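Toy library, Gatthorpe Hall: walk-round before the autumn opening
Checked by Teresa Calado, with Riku Kikuchi holding the torch. Remarks are Teresa's unless marked.

Front door and ramp
Door closes by itself: yes, with conviction. Slow the closer down before it takes a pushchair.
Ramp handrail firm: yes.
Mat lies flat: no. It has curled at the same corner since we moved in. Tape it or bin it. I favour the bin.

Main room
Tall shelves fixed to wall: all but the one nearest the radiator, which is fixed to optimism. Two brackets needed. Nothing heavy above waist height until done.
Sockets: fine. One plate cracked behind the book trolley, reported to Wilholm under job 626, and they have promised to ring back.
Radiator guard: present. Rattles. Riku says it is meant to. I have asked him to find me where it says so.
Window catches: stiff but sound.
Blind cords: tied up on cleats, except the middle window, where the cleat is in a saucer on the sill. Fail. Refit before any child comes in.

Toys for loan, under threes
Small parts: everything goes through the tube tester again, including things that passed last year. Toys shrink in the hands of the determined.
Paint: chips on the Carrilho pull-along duck. Withdrawn. There will be letters.
Soft toys: washed, labelled, and one rabbit restitched at the ear by Idalina Vilela, to a higher standard than the rabbit was made.

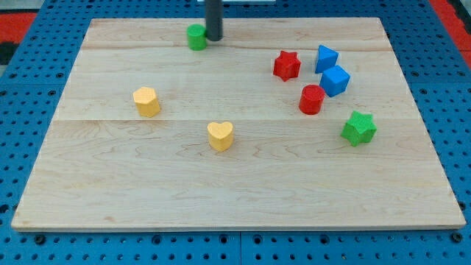
Walk-round notes, page 2

Shape and sorting sets
Splinters: run a thumb along every edge, both sides. No gloves, they hide the evidence.
Pieces matched to bag label: do this at return, with the borrower still in the building.
Stars and hearts: check the points for chewing. Anything soft or furry at the tip comes out of stock.

Kitchen
Kettle out of reach: yes. Out of mine too, so a lower shelf with a door, please.
Hot tap: too hot. 40 degrees is what we asked for and it is well past that. Sign up meanwhile, plumber booked for September.
First aid box: plasters plentiful, eye wash out of date.

Fire
Extinguisher tag: in date.
Back exit clear: it was once we had moved the Wornance play tunnel. Please stop storing it there. It is a tunnel, I see the appeal, but the exit is the door.
Alarm test: heard in every room, and by next door, who came round.

Still to do: shelf brackets, cleat, eye wash, mat. Carolina Carvalho has the keys and the drill.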